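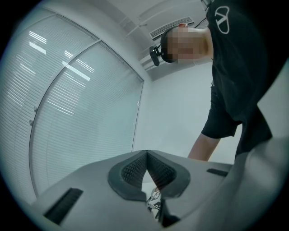
Two weeks with the Drudo hand-held gripper

8 Mar 2024

I've had the Drudo kit on hire from Gurside since the end of last month, and it goes back tomorrow, so I'm writing this up while I can still pick the thing up and check.

The Drudo is a gripper you hold and work yourself. You do a job with it by hand, it records what the fingers saw and did, and the recordings are used to teach a robot arm the same job. Gurside hire it out by the fortnight with a charger, a hard case and a printed guide. The upload service is extra.

First, the body. It is light grey plastic with a matt finish, wide and curved, and bigger than I expected from the website. In the middle is a V-shaped cutout with a thick dark rim and black mesh-like lining on the two inner walls. You end up looking through that notch a lot when you want to see what's underneath. Small things are hard to make out. I got better at it after the first few days, mostly by moving my head.

We used it in an upstairs room in Minalham with a big window and white blinds. I had read that bright windows can spoil the recordings, so we kept the blinds shut. The person helping me wore a small camera on a head strap as well, with a thin cable running up from it. The cable got on our nerves. If Gurside offer you a longer one, take it.

Setting up took most of a morning. The guide is a translation of the Srithong one and skips a step: you have to pair the gripper before you put it on charge, or it won't show up in the list. I rang the helpline and they knew straight away, so I assume I wasn't the first.

After that it was simple enough. Press to start, do the job, press to stop. We kept to small objects on a table, picking up, turning over and putting down. Our target was 2000 recordings and we passed it with a day to spare. The upload service threw out 102 of them, nearly all from the first afternoon, when I was letting go too early.

Things I didn't like: the weight after an hour, the case catches, and the battery light, which is on the side you can't see while you're working.

I'd hire it again, probably in June when the next job starts. I wouldn't buy one at the current price. Gurside say the deposit comes back within 2 working days of the case arriving, and I'll add a note here when it does.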